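"I still do the plates. I just do them differently"

Precious Naidoo talks dishes, simulations and what changes when a kitchen gets two extra arms

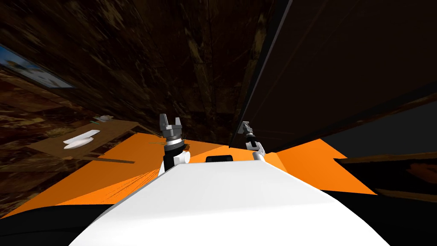
The two-armed robot in simulation, both grippers raised over the orange surface. Render from the Janlow training room.

June 18, 2018

I got to Janlow early and Precious Naidoo was earlier. She had a mug of tea going and was halfway through an argument with Konrad Malinowski over which shelf the side plates should live on. They've worked together for years, so I just sat down and waited for it to finish. (It didn't. They picked it up again at lunch.)

Janlow does catering for offices and functions, and for most of its life the back end of the business has been people, sinks and trolleys. Precious runs the wash-up and plating crew. In May the company started putting a two-armed robot on the sorting bench, and before it was allowed near any real crockery, her crew spent weeks with it on a screen.

"I thought they were having me on," she says. "I said, you want me to watch a cartoon of a robot and tell you what's wrong with it? And Lizeth goes, yes please, as many as you can stand."

Lizeth Mosquera is the one who builds the simulated rooms. Same robot, different room each time: different walls, different tables, colours you'd never pick for a kitchen. I asked her why on earth one of them had so much orange in it and she laughed at me. "If it only ever sees our bench, it only ever knows our bench. Then somebody swaps the table and you've got a very expensive coat rack. So I mix it up. Some of them are pretty ugly, I'll admit that."

The first batch was 200 rooms. The next was 1000, and the crew took turns going through the runs at the end of shift, paid time, which Precious had insisted on before she'd agree to any of it.

"That was my one condition. Well, I had a few, but that was the big one. If what's in our heads is worth something to you, it goes on the timesheet."

What was in their heads, it seems, was quite a lot. Konrad noticed that the robot was reaching for stacks the way a new starter does, straight in at the top plate with no thought for what was leaning on it. "You look at the whole pile first," he told me, and then showed me with two saucers and a bowl. "I never knew I did that. Twelve years I've been doing it and I couldn't have told you." Lizeth wrote it down on the back of a delivery docket, and it ended up in the next round.

So what's a day like now? I wanted the boring version and Precious was happy to give it to me. The trolleys come back from a function, one person scrapes and racks, the machine does the washing, and the robot takes the clean plates off the rack and sorts them by size. Someone from the crew stays at the bench with it. Glasses are still done by hand, and so is anything with a handle.

"My wrists are better," she says. "I'll give it that straight off. By the end of a wedding weekend I used to have trouble with the car door. What I miss is the chat, because sorting was when we talked. Two of you at the bench, hands busy, that's when you'd hear whose kid was sick and who was looking for a flat. Now there's one of you standing there keeping an eye on it. So I moved the break forward and made it longer, and the office could like it or lump it."

Did they like it?

"They lumped it."

I asked about jobs too. It would've been a strange sort of interview if I hadn't. No one on the crew has been let go, but when Sotiris Tsolakis moved over to deliveries this autumn, his old spot wasn't filled. Precious doesn't dress that up. "That's a job that was here and now it's not. Sotiris is fine, he wanted the van. But some young one would've started in that spot, same as I did, and I think about that."

She's asked for two things in writing: training for anyone who wants to move to the robot side with Lizeth, and a say in whatever gets automated next. The first she's got. The second is "being looked at", and she did the little quote marks with her fingers when she said it.

Konrad has already put his hand up for the training. He's been staying back to learn how the rooms are put together, and he's made one of his own, which he wouldn't let me see because the table legs are wrong. Precious says she'll stick with real plates, thanks very much.

The side plates, last I heard, are on the lower shelf. Konrad says it's temporary.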